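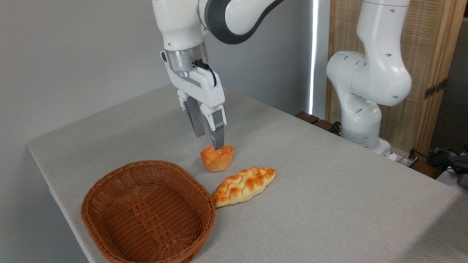

What does a tide table leave out?

Weather, mostly. The figures in the printed table assume average air pressure and no wind, and the water at the quay is under no obligation to assume either.

The Gauge at Boteo

The station at Boteo consisted of a concrete hut, a stilling well, a float on a wire, and a keeper. The keeper's contract listed the duties in that order of importance. Read the staff at each high water and each low water. Enter the height and the time. Compare with the instrument. Note any difference greater than one centimeter and, where possible, the cause.

The keeper had held the post for 24 years. The column headed "cause" had been filled in on most pages with the word "weed," sometimes "wash from ferry," and on one page in the second year with the words "own error," underlined.

The instrument was a Bemex drum recorder. A clockwork motor turned the drum once in a day and a pen drew the height of the water on it as a long, shallow wave. Bemex had stopped making the pens. The keeper had bought the last box from a ship's chandler in Loureiro and kept it in the drawer with the spare wire, and used each pen until the line went pale enough to be argued with.

In July a letter came from the survey office. It said that the Boteo record contained an offset. From a date to be determined, all heights appeared to be 34 millimeters too large. The neighboring gauge at Loureiro did not show it. The office asked the keeper to check the zero of the staff against the benchmark and to report.

The benchmark was a brass bolt set in the foundation of the old customs house, across the road from the quay. The keeper borrowed a level and a folding rod, set up the tripod in the road at low traffic, and ran the line from the bolt to the top of the staff and back again. The two runs closed to within a millimeter. The staff was where it had always been in relation to the bolt. The keeper wrote this down and sent it.

The second letter thanked the keeper and repeated the question.

There were three possibilities. The sea at Boteo had risen and the sea at Loureiro, an hour down the coast, had stayed as it was. The instrument and the staff had gone wrong together by the same amount. Or the bolt had moved, and the staff with it, and the quay, and the road, and the hut in which the keeper was sitting.

The keeper considered the third possibility for several days, during which the readings were made as usual.

There was a second benchmark. It was not on the current list. The keeper had found it in an older volume of the station log, in brown ink: a cut mark in bedrock, below the chapel at Gakolico, on the hill side of the village. Nobody had leveled to it in the keeper's time. The path went up through gorse, and the sights had to be kept short on account of the slope, ten meters or less in places. It took two days to go up and one to come back down, with a morning lost to fog.

The mark was under a mat of ivy. It was a horizontal line with an arrow below it, cut with more care than the job required. The keeper held the rod on it, read it, and read it again.

In the hut that evening the sums were done twice, once on paper and once on the back of a chart with the columns in a different order. The bolt in the customs house was low by 34 millimeters. The staff was low by the same. The whole waterfront had gone down, evenly, without cracking a window. The quay was fill, according to the old volume. Rubble and harbor mud behind a timber wall, 1000 cartloads in the first season, and a road laid over it.

The remaining matter was the date. The keeper took down the drums' paper, year by year, and laid the sheets along the floor with the Loureiro figures beside them. The difference did not appear on any one day. It began as nothing, and in the sixth year of the keeper's service it was a millimeter, and it went on from there at a pace that the pen line was too thick to show.

High water was at 10 that night. The keeper went out with the lamp and read the staff. There was a light swell and the figure had to be taken as the mean of crest and trough. The instrument agreed to within half a centimeter. No entry was required in the last column.

The keeper made one anyway. The space was narrow, and the word had to be short. "Ground," the keeper wrote, then the time, then initials -- and went back in to start the letter, which would need a sketch of the path up to Gakolico, and a note about the ivy.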